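My kitchen cell, after the February update

May 15, 2020

Since February I am looking after one simulated cell in the evenings. I call it Palberg. It is a kitchen with a marble counter and a Franka arm on a wooden pedestal, and my work is mostly to keep it in order between the long runs.

The first job was the base. After the update the pedestal was 9 mm too low, so every grasp came too deep. I corrected the height and started again from the home pose.
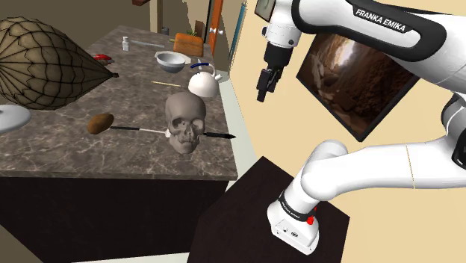 Palberg with the arm over the counter, skull and kettle in their places.

Then I went to the wrist view, and this took me much longer. The old mounting values came from my Skusham cell, where the hand is another one, and the colour of the marble was also too flat. I changed the offset in small steps and saved one view after each step.

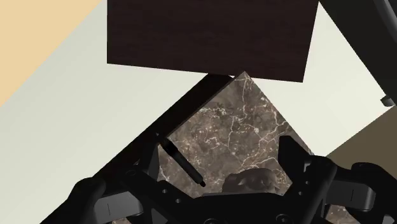
Small thin things are still the difficult part. I made the contact settings a little softer for them and left a run of 2,000 resets overnight. In the morning the log had 63 warnings, almost all for the same joint limit. I will narrow this limit on the weekend and write the new values here.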